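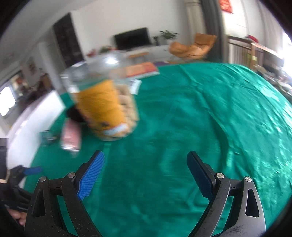
Tisch mit grünem Tuch

Wasservögel am Weiher bestimmen -- Zwergtaucher oder Jungvogel vom Haubentaucher?

Walidton schrieb:
Hallo zusammen, am Montag saß am Weiher hinter dem Klärwerk ein kleiner brauner Taucher, ziemlich weit draußen am Schilf. Ich tippe auf Zwergtaucher, bin aber unsicher. Er war jeweils nur kurz oben. Gerufen hat er nicht. Fotos habe ich keine, mein Objektiv reicht dafür nicht.

Srisuk schrieb:
Im März sind Haubentaucher-Jungvögel bei uns sehr unwahrscheinlich. Wie war das Hinterende? Beim Zwergtaucher wirkt es hell und bauschig, fast wie abgeschnitten.

Walidton schrieb:
Hell ja, bauschig auch. Der Hals war rostbraun, soweit ich das im Gegenlicht sehen konnte.

Melomach schrieb:
Gegenlicht und rostbraun, da wäre ich vorsichtig. Schwarzhalstaucher ziehen um die Zeit auch durch, ich hatte letztes Jahr 3 Stück auf dem Baggersee.

Srisuk schrieb:
@Melomach: Die sind im März aber meistens schon im Umfärben, und ein Schwarzhals mit rostbraunem Hals passt nicht. Für mich bleibt es ein Zwergtaucher.

Melomach schrieb:
Sehe ich anders. Auf die Entfernung traue ich keiner Halsfarbe. Ich würde ihn als "Taucher unbestimmt" melden.

Stadano schrieb:
Am Weiher brüten seit Jahren Zwergtaucher, letzte Saison 4 Paare. Das beweist zwar nichts, aber man darf es berücksichtigen. Geh mal früh hin, gegen 5 Uhr trillern sie am meisten. Den Triller verwechselst du mit nichts.

Walidton schrieb:
Danke euch. Ich melde ihn erst mal nicht und gehe am Wochenende nochmal mit dem Spektiv hin -- falls der Weg am Damm bis dahin wieder offen ist.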